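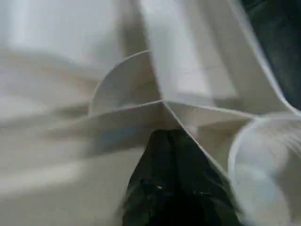

Sharp creases in white material

Forsyth Linen Rental: Frequently Asked Questions
Last updated October 22, 2024

Same things people keep asking on the phone, so they're all here now. If yours isn't, email Kenna. Please read the part on stains before you email about stains.

Do you rent to private people or only to businesses?
Both. Weddings, funerals, birthday parties, restaurants, church suppers, one-off dinners. Same prices for everybody. Restaurants on a standing order get their own sheet, ask for it.

How far ahead do I need to book?
Two weeks is comfortable. Less than that, call, don't use the form. May is the bad month, everything white goes out and stays out. If you're getting married in May book as soon as you have the hall.

What sizes do you have?
Round, square, long banquet. Full list is on the sizes page. Measure your table before ordering, top AND height. Most wrong orders come from people who measured the top and forgot about the drop. Halls will tell you "standard round" and that means nothing, two halls in Veltham both say standard and they don't take the same cloth.

How much drop should I get?
Sit-down dinner, lap length. Buffet or cake table, to the floor, so you can hide the boxes underneath. Floor length on a dining table looks nice until folks start standing on it.

What's the difference between the cotton and the poly?
Cotton feels better, hangs heavier, wrinkles more. Poly comes out of the bag flatter and lets go of gravy easier. For outdoors get poly. Napkins, get cotton if you can afford it, poly napkins just push the soup around.

Is your white the same as the hall's white?
Probably not. We have two, plain white and a warmer one we call Cestetitz (old supplier's name for it, it stuck). Don't mix them with somebody else's cloths on the same row of tables. Under yellow bulbs you won't see it. By a window you will. We'll mail you a swatch of each, no charge.

Do they come ironed?
Pressed and folded, yes. There will be fold lines. A steamer takes them out on the table, start in the middle and work toward the edge. Or put the cloths on the night before and let them hang, the poly ones mostly sort themselves out. No irons directly on the table please, we have paid for one tabletop already and it wasn't ours.

Can I get them on rollers instead of folded?
Banquet cloths only, and there's an extra charge for the tube. You need a car that fits the tube. Bring it back, the tube I mean. Round cloths we don't roll, they end up with a twist in them.

How should I keep them before the event?
Dry room, off the floor, not in the garage next to the mower. Leave them in the bag til you need them. Don't stack chairs or crockery on top.

Where do I lay things out while I'm setting up?

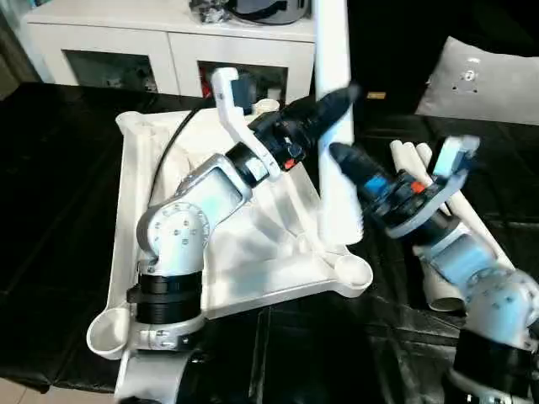 Napkins are what get lost during setup, so give them one place and keep them there. If you're folding them into fans or pockets, do it sitting down, at a separate table, before the flowers arrive. Finished ones shouldn't be piled deep or the bottom ones go flat. A low wide thing in white plastic works well, along the lines of the big tray-type piece under the left arm in the photo, as long as you pull any black cable off it first, like the one running across there. Wipe it down before anything clean goes in. Cardboard is OK too if you line it.

Do you do the folding for you guests' napkins?
Plain rectangle is included. Anything fancier is charged per bundle, and a bundle is 10. Isla Morrison does the fans and the pockets. She will not do swans, please stop asking her about swans.

How many napkins should I order?
One per guest plus a few bundles. People drop them, kids take them, the kitchen grabs them for the bread baskets. For a buffet with dessert served later, think about a second round. Our biggest regular order is 200 and they always call back for more so go a bit over.

Can you cover things that aren't tables?
Some things. Chairs, yes, if they're the banquet type with a straight back. Send a picture of the chair first. Folding chairs need a different cover. Bar stools no. Pianos no, we got asked twice. Posts and columns in older halls we can wrap with the long plain lengths, tied top and bottom,
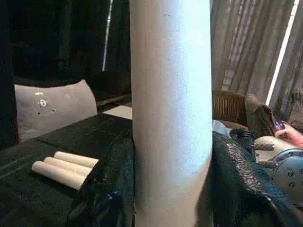
but you have to check with the hall that tying is allowed, and never tape or staple. Staples end up in the washer and we bill for the washer. Wrapping takes longer than anyone thinks, allow for it, and bring a ladder because we don't lend ours.

Do you deliver?
Forsyth and Veltham, yes. Farther out, depends who's driving. Euan Laing does the van and he will ring you the evening before with a time. Somebody has to be there to sign. He doesn't carry upstairs if there's more than one flight, sorry, his knee.

Can you set the tables for us?
No. We can send the names of people who do.

Do I have to wash them before I return them?
NO. Please don't. Home washing sets stains and hot dryers shrink the cotton. Shake out the crumbs, the rice, the glitter, whatever, and put them in the return bag as they are. If they're damp hang them over something overnight first. Damp cloth in a tied bag goes moldy quick and mold doesn't come out.

What about stains?
Normal food and drink is covered. Red wine, gravy, coffee, cake, fine. Not covered: candle wax, burns, permanent marker, bleach spots, paint, anything cut. Don't try to get it out yourself, no salt, no club soda. Pin a scrap of paper to the spot saying what it was. That helps Catherine Skinner in the wash room more than anything you could pour on it.

Candles?
In glass or on a plate. Tapers drip even when the box says they don't.

What happens if something goes missing?
Check the hall's own laundry first, ours have a blue stitch in one corner. Check the trash too, napkins get scraped in with the plates. After five days we charge replacement. Turns up later, we refund you less the rental.

How does the deposit work?
Card, taken at booking, given back once everything's been counted in. Count takes a couple of days after a busy weekend. If you haven't seen it by then, call.

Can I cancel?
Yes. Early, full refund. Last minute, you lose the pressing charge because it's already been done. Moving the date costs nothing if the stock is free.

Do you sell the old ones?
Now and then. Cloths with a small repair or a mark go in the box by the front counter, cash only. Painters like them. Esko Lehtinen buys most of the big ones so get in before he does.

Do you buy linens?
Not from private sellers, thanks. Try the Promitz thrift shop, they take full sets if they're clean.

Can I come see the cloths first?
Sure, the counter's open mornings. Bring your plate or a bit of the ribbon if your matching colors. Parking round the back.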